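Ladefoged Studio, Stage 3: Pre-Shoot Safety Checklist
Series: Sevden, second block
Inspection carried out May 2023

Items are marked Pass, Open or N/A. Open items must be closed before cast are called to the floor.

1. Exits and fire lanes
Exit doors clear inside and outside: Pass
Four-foot fire lane kept around the set walls: Open
Comment: Lane is blocked behind the ballroom flats by stacked chairs. Move them to the Pondham store. Do not restack in the corridor.

2. Scenery
Flats braced and weighted: Pass
Staircase handrail secure: Pass
Platform edges marked: Open
Comment: White tape is worn on the upper landing. Replace it before the candlelight scenes, when work lights will be off.

3. Overhead rigging
Safety cables on all hung fixtures: Pass
Load chart posted at the dimmer room door: Pass
Comment: 108 fixtures on the current plot. The chart still carries the March date and should be reissued if the plot changes.

4. Power distribution
Cables ramped at crossings: Pass
Ground fault protection tested: Pass
Covers on, no exposed conductors: Open
Comment: One distribution box near the makeup area has a loose cover screw. Tighten and retest.
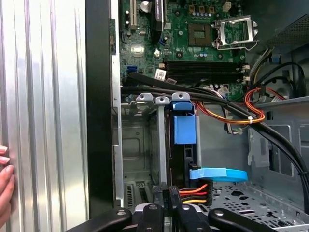
Desktop tower, side open, with motherboard and processor socket exposed.

5. Playback and edit equipment
Units disconnected from power before a case is opened: Pass
Ventilation openings clear: Pass
Equipment kept off the floor: Open
Comment: Two drives at the playback cart were resting on carpet. Shelf space is available on the cart. Case work belongs on a bench — not on the cart, which has unlocked casters.

6. Candles and open flame
Permit on site: Pass
Extinguishers in date: Pass
Fire watch assigned for each flame setup: Open
Comment: Seven extinguishers checked. The call sheet lists 59 candles for the dinner scene, and the permit covers that number. Any added candle needs a revised permit.

7. Costume and floor hazards
Hem lengths checked against stair use: Pass
Floor polish slip test: Pass
Comment: Long trains are to be pinned up between takes. Repeat the slip test after each application of polish.

8. Osturham exterior unit
Not inspected on this visit — separate sheet required.

Open items: 1, 2, 4, 5, 6
Reinspection: before first cast call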